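Stinum Label Desk: review after one season in a small book warehouse

Reviewed by Shengli Qiu
Thu 12 February

I keep the stock for Kastside, a small distributor of school books and maps. We have 685 titles on the shelves, and many of them come from printers who send the books with no code on the cover, or with a code that our buyers cannot read. For years I made the labels in a spreadsheet and printed them on an office printer. In August we bought Stinum Label Desk, and I have used it almost every working day from then on. I paid the normal price and have no connection with the maker.

Installation

The program came as a download. It asked for the license key two times, which confused me, but the second time it is only for the printer module. Our label printer is a Floseck, the older model with the gray lid. Stinum found it on the network without help. The test label came out shifted to the left, and I had to change the margin by hand. This setting is under "Media" and not under "Printer", so please look there first if you have the same trouble.

The first list I imported was our full catalog. It was a plain text file with commas, and the program asked me which column is the ISBN, which is the title and which is the price. Ten rows were refused. Each one had a wrong check digit, and I was glad to learn it before a bookstore told me.

Making the labels

The design window is simple. You draw a box, you choose what goes inside, and you see the result at once. The program calculates the last digit of the ISBN by itself, and it adds the small price code on the right side if you want it. I made three designs: one for the back cover, one for the carton and one for the shelf. The carton design took me a whole afternoon, mostly because I wanted the title in two lines and the program always made it one line with very small letters. The solution is to switch off "Fit text". I found it in the help pages of the older version. The new help pages do not mention it.

Printing is fast enough for us. A job of 72 carton labels is finished before I have prepared the tape. If the roll ends in the middle, the program remembers the last label and continues from there. My old spreadsheet did not do this, and I often printed the same label again.

What I do not like

The search is weak. If I type a title with a hyphen, it finds only titles with a hyphen. The list of finished jobs shows the last 50 only, and I could not find a way to make it longer. For a big publisher this must be a real problem. For me it means that I save a copy of the list every Friday.

Also the letters with accents are not always correct. Our French readers print well on the back cover design, but the same title on the shelf design lost its accent until I changed the font. I wrote to the support about it. They answered the next morning, politely, and promised a correction, which has not come yet.

Compared with Kong

Before buying I tried the trial version of Kong for two weeks. Kong has a nicer window and better search, and it can send the labels to several printers at the same time. But it wants a yearly payment for each computer, and we have three. Stinum is paid once. Kong also did not accept my text file until I removed all the quotation marks, and I had no wish to do that again with every new catalog. If your company has a person for computers, Kong may be the better choice.

Who should buy it

I recommend Stinum to small publishers and distributors who print labels in their own warehouse and keep their titles in one list. If you need only a few labels in a month, a free program is sufficient. If you need to connect the labels with your accounting, ask the support before you pay, as I did not test this part.

My rating is four stars of five. I will give the fifth star when the accents are repaired.

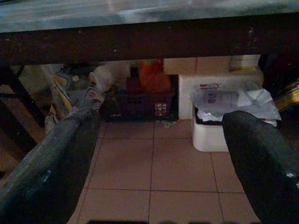

Questions from readers

Does it work with a scanner connected by cable?
Yes. Mine is connected by cable and needed no driver. Put the cursor in the search field first, then scan.

Can I move the license to another computer?
You can, after you sign out on the old one. The button is at the bottom of the "Account" page.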